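Speaker notes: "How many examples is enough, and of what?"
Costden meetup, 12 July 2026
Slot is short. Skip the demo part if they start late.

Opening
Start with the number. 2103 examples gathered by hand for the Girnness project, and when the first slide deck went out, that figure was on the title page in large type. Ask the room what it tells them. Wait. Somebody will say "a lot" and somebody will say "not enough," and neither of them can know, which is my point for the next few minutes.

I am not against collecting. I do it for a living. I am against the idea that the count is the result.

What we count
One example in our log means one stretch of a person using a hand-held gripper on household stuff: pick it up, move it, let go. A good one and a lazy one weigh the same in the total. So does the fortieth go at the same object by the same person, who by then has found the easiest grip and stopped thinking about it.

Slow down here. Say it again if the back row is chatting: repetition makes people smooth, and smooth data looks great on a chart. Whether it teaches the model anything about the next house is a separate question, and we have been bad at asking it.

Soft things
Everyone wants to show a gripper holding a box. Boxes are polite. Cloth folds up between the fingers, hangs down where it likes and hides whatever is behind it, including the part of the table you may need next.
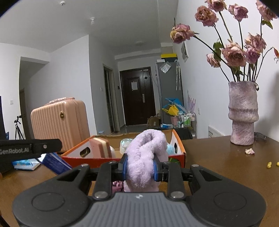 We threw out 179 examples from the first batch, most of them with fabric. The reasons in the log were things like "unclear grasp" and "object not visible." I went back through them in October and I would have kept plenty. A person fumbling with a plush cloth and fixing it is the thing I want a learner to see. Our rules at the time said fumbles were errors, so we cleaned out the hard part and then wondered why the model was poor at it.

(If asked: yes, the rules have changed. No, I can't yet show that the new rules are better. Say so plainly.)

The messy room question
Quintana is the set we made in tidy rooms, Urnach is the one from rooms people live in. The pitch for Urnach was that clutter gives variety for free. I half believe it. A crowded table does change what the gripper can reach. But a cluttered room that never changes from one take to the next is still one room, and a model can learn that room's furniture just as happily as it learns the task.

We had 5 homes in Urnach. Five. Let that sit for a second. When a paper says "in the wild," ask how many front doors.

What I would ask any team
How many different people held the tool?
Who decides an example is bad, and do they write down why?
What did you hold back for testing, and was it a new place or a new take in an old place?
Would you show us the rejects?

That last one usually gets a laugh. I mean it. Pause and let them see I mean it.

Before questions
Only 2 of those I can answer well for our own work, the second and the fourth. Admit it before someone drags it out of me. Leave the question slide up while people talk, and don't go back to the title page with the big number on it.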